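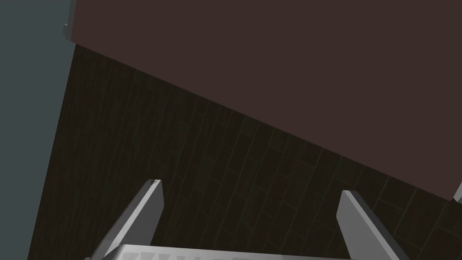

Tultholm Community Health Centre
Immunisation clinic: infection control and vaccine storage checklist
Inspection date: 04/11/2024
Inspection type: Routine, announced
Previous report on file: Yes

Ratings: S = satisfactory, M = minor action, R = repeat item from last inspection, N/A = not applicable

1. Entry and waiting area

1.1 Hand sanitiser at entrance, in date: S
1.2 Masks available for people with respiratory symptoms: S
1.3 Symptom signage current: M
Comment: The sign at the front counter still gives the old isolation advice. Replace with the current version and take down the laminated copy near the toilets as well.
1.4 Separate seating for symptomatic clients: S
1.5 Toys and shared items on a cleaning schedule: R
Comment: Schedule is posted but initials are missing for most of the past fortnight. Same finding last time. Staff said the cleaning is being done at close. It needs to be signed for.

2. Treatment rooms

2.1 Hand basin clear, soap and paper towel stocked: S
2.2 Sharps containers mounted and below fill line: M
Comment: Room 2 container at the line. Changed over during the visit.
2.3 Surfaces wiped between clients: S
2.4 Adrenaline kit complete and in date: S
Comment: One ampoule expires in December. Replacement is on order through Moodley.
2.5 Gloves stocked in all sizes: S 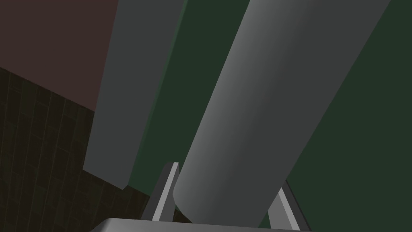
Does the fridge log still have to be filled in by hand if there is a data logger?
Manual minimum and maximum readings are still required twice a day at this clinic, and the logger is downloaded weekly. Keep both records together.

3. Vaccine storage

3.1 Purpose-built vaccine fridge, no food or specimens: S
3.2 Temperature between 2 and 8 degrees, current reading: S
3.3 Twice-daily readings complete: M
Comment: Of the readings reviewed, 97 per cent were complete. The gaps were all afternoon readings on short-staffed days.
3.4 Stock rotated, earliest expiry at front: S
3.5 Power point labelled "do not switch off": R
Comment: Label has come off again. Use a cover plate.
3.6 Cold chain breach procedure on display: S
Comment: Contact number for the Trotum office is out of date. Corrected by hand, reprint needed.
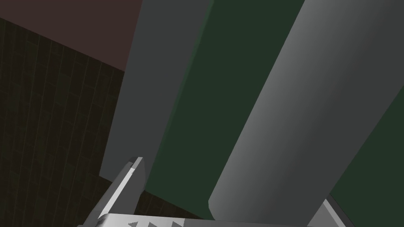

Close view of grey slab and rounded column

4. Records

4.1 Doses given this year reconciled with stock: S
Comment: 3,371 doses recorded. The clinic had planned for about 3,000, so bring the next flu order forward.
4.2 Sample of 50 consent forms checked: M
Comment: Allergy question left blank on a few. Reception to check before the client goes through.
4.3 Adverse events reported: S
4.4 Staff immunity records held: S

5. Waste

5.1 Clinical waste bins locked: S
5.2 Collection dockets kept: M
Comment: Herenitz dockets are filed in two places and the most recent could not be found on the day.
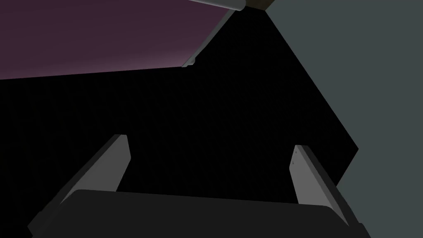

Email a copy of the missing docket when it is located. If it can't be found, ask the contractor for a duplicate.

5.3 Spill kit complete: S
5.4 Staff know where the spill kit is kept: S

Overall result: Satisfactory with minor actions

Repeat items 1.5 and 3.5 are to be fixed first. All other actions are due by the end of December. A written reply is needed for each M and R item, with the item number at the start.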